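Print this page | E-mail to a friend
Last updated: Monday, 4:00 p.m.
Shares: 232 | Comments: 4

Come tidy with us: people wanted for paid sessions at Sivia

Hi! I'm Siobhán Fitzgerald and I look after the sessions at Sivia, and I need more people. If you like putting things back where they belong (or if you really don't, but you can do it anyway for a fee), please keep reading.

We do everyday jobs with everyday things. You might spend a session clearing a table, hanging up clothes, sorting a shelf that has gotten out of hand, or packing a bag and then unpacking it again. It's the sort of stuff you do at home on a weekend without thinking, only here you do it a bit more slowly and you do it more than once. Some people find that boring. I find it weirdly soothing, and a good few of our regulars say the same!

A session runs 90 minutes, with a break whenever you want one. You can sign up for one or for a whole string of them through February. Most people start with 2 in a week and see how their feet feel, as there's a fair amount of standing.

The place itself is nice to spend time in. We're on the ground floor of a big open room with a balcony running across the back, plenty of ceiling lights and a shiny floor that makes me want to slide across it in my socks (please don't, Oisín Geraghty has already had a word with me). There are tables, chairs, desks, storage shelving and a clothes rack, so there's usually a spot free for whatever job you've been given.
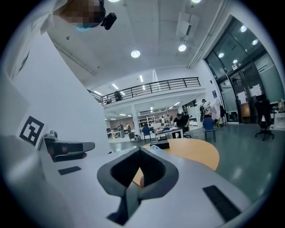 You don't need any experience. What I do need is people who can follow a short list, who don't mind doing the same small job again when I ask nicely, and who will tell me when something feels awkward. If a jacket keeps sliding off its hanger, say so. If the table is too low for you, say that too. Mairéad Nic Giolla sets up the stations and she would much prefer to move a table than have you bent over it all morning.

You should be 18 or over and okay with being on your feet and reaching up to a shelf. Left-handed people, please, please apply, I never have enough of you. Same goes for very tall and very short people. If you need a chair for some or all of the session, put that in your message and we'll plan jobs that can be done sitting down.

Wear something comfortable with sleeves you can push up, and flat shoes. Leave the dangly bracelets at home. Bring your backpack by all means, but keep the laptop out of it if you can.

Pay is by the session and goes out at the end of the week. Ask me for the current rate when you write, it depends a little on the time of day. Your travel gets added on top if you keep the ticket.

To apply, send me a few lines through the Sivia contact form with "tidying" in the subject. Tell me which mornings or afternoons suit you and whether you have any allergies (we handle fabrics a lot). I don't need a résumé! I answer everyone, though it may take me a couple of days when we're full.

If you came to us before through Collado, you're still on the list, so just write and say you're up for more.

Siobhán

Print this page | E-mail to a friend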